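Gralolier: Tarkdale sessions, release formats and revised dates

September 28, 2020

Gralolier have confirmed the track order and formats for their second album, Clavoso, recorded at Tarkdale in July. Mixing is finished and the masters have been approved for both vinyl and digital. The record will be issued on Ondrejka, the label that handled the band's debut.

The album was tracked live to 24-bit files at 96 kHz, with the full band in one room and the guitar cabinets isolated in the hallway. Vocals and a small amount of percussion were overdubbed afterwards. No click was used except on the two instrumental pieces, where the synthesizer parts are sequenced and the drums had to lock to them. Tempo drift on the remaining songs has been left alone. Drum microphones were kept to a kick, a snare and a spaced overhead pair, with a single room microphone recorded to its own track and used mainly in the quieter passages.

Mixing was done by Hongjun Guo, who also mixed the debut. The brief was to keep more low end than last time -- the first record was cut quietly and several listeners wrote in about the level. Side lengths have been held under 20 minutes on this occasion, which leaves the cutting engineer more room. The digital version has its own master with slightly less limiting, and it will be the one supplied to radio.

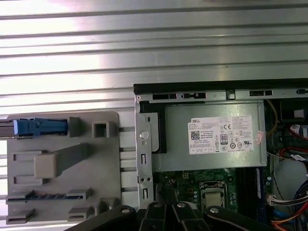 Grey plate with blue latch on ribbed aluminum.

The vinyl edition is a single pressing of 1,754 copies on black, 140 g, in a reverse-board sleeve with a printed inner. There is no coloured variant and no repress is planned for this calendar year. Mail-order copies ship from the Ondrejka warehouse in the order received. Subscribers to this newsletter can order two days before the general listing opens; the access code will come in a separate email and is valid for one order per address. Canadian orders go by tracked parcel. Overseas orders go by surface unless airmail is selected at checkout, and customs charges are payable by the recipient.

The autumn dates announced earlier have been withdrawn. Tickets bought online are being refunded to the original card, and the booking fee is included. Tickets bought over the counter should be returned to the place of purchase with the receipt. Replacement dates will not be listed until venue capacities are settled, and the band have asked that promoters not take deposits in the meantime.

In place of the release show, Gralolier will stream a full performance of Clavoso from the live room at Tarkdale. The set follows the album sequence, with older material at the end. Audio will be a stereo board mix with room microphones blended in, sent at 320 kbps. The stream will stay up for two days and will not be sold as a download afterwards.

Press and radio requests for advance files should go to the Ondrejka office. Please state the preferred format (WAV or MP3) and the name of the program or publication.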